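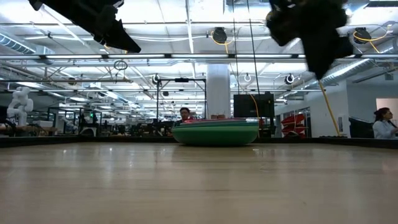
Station 2, bowl stack, both arms up. Right arm on the move.

January 14, 2026

Bowl nesting by teleop, continued. Widad on the leaders in the morning, me after lunch, Yen-ting on labels and on telling me my wrists are too high.

17 demos kept. I threw out two of mine, both for the same sin: going in for the top rim, missing, and then hovering there like a man trying to remember why he came into the kitchen. The policy will learn hovering if we let it. It already hovers plenty.

The rims are the whole problem. Nested, they leave very little to get hold of, and from the operator's seat the red and the pink run together under these lights. The tabletop glare doesn't help. Widad tips her gripper a few degrees inward before closing and gets a clean single bowl nearly every time. I come straight down and get either two bowls or none. Jade wants us to agree on one style before we record more. Fair, though I notice the agreed style is going to be Widad's.

Right arm lag is back. It trails the leader on quick descents, then catches up all at once. Ziad swapped the Momis config for last October's and it felt better, but "felt better" is what I said about the last three configs. Needs a proper step test with nobody's hands on it.

Changed the episode rule: start from home pose, green bowl stays put, stop recording when the last bowl is released and both grippers are clear. No victory wiggle – Yen-ting has to trim those by hand and is keeping a list of names.

Corina asked when we get to 1000. Told her we are almost at the point where I could answer that.

Next:
– step test, right arm, old config against new
– Widad to record a slow reference demo for the rest of us
– matte cover for the table, if Filtier ever ships it
– lower my chair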